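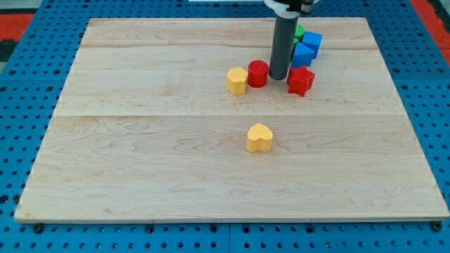

Kondex block-pushing cell, Nedton site
Progress report to Kurup, second period
Prepared by Jinlong Zou, 7/29/26

Summary

The headline number in the last report was too good, and I said at the time that I did not trust it. I trust it less now. Work since June has mostly gone on one fault, in which the arm presses its tip down into the board when it should be travelling just clear of the wood. We have a likely cause and a temporary fix. I would not yet call it solved.

What went wrong

The arm is meant to slide toy blocks about a board with a plain round-ended tube, on instructions such as "move the heart to the blue cube". Over the period we logged 2,769 runs. In 16 of them the tip came down too low and pushed on the board until the force limit stopped the arm. Nobody was hurt and the guard stayed shut throughout. The worst case left a dent in the maple and bent the tube bracket slightly, and the cell was down while we straightened it.

What bothers me is that the supplier's own log marked nine of those runs as completed. The block had reached its target, so the software was satisfied. Ekico's support desk first told us this was "expected behaviour". We sent the force traces and they have stopped using the phrase.

Likely cause

The height of the board is measured once, at start-up, and taken as flat from then on. Ours is built from planks and is not quite flat. Most of the faults happened on long pushes towards the front edge, where the wood sits higher than the stored value. That fits, but it does not explain three of the cases, which happened near the far side on short pushes. A loose joint in the bracket is my best guess for those. I have no proof of it.

What we have done

Travel height has been raised and the force limit lowered. After the change we ran 599 further pushes with no hard contact. I would ask you not to read much into that, as the long pushes were under-represented and the taller setting makes the tip ride over the star more often. Success on the star has dropped as a result.

The run log now records a force stop as a failure whatever the blocks are doing. Earlier figures will be reissued on that basis and they will be lower.

Next period

Measure board height at 100 points and feed the map to the controller. Replace the bracket. Repeat the long pushes with the guard interlock tested before each session.

We are not asking for more money. We do ask that the unattended night runs be put back until the three odd cases have been explained. Ekico would like them to go ahead as planned, and I do not agree.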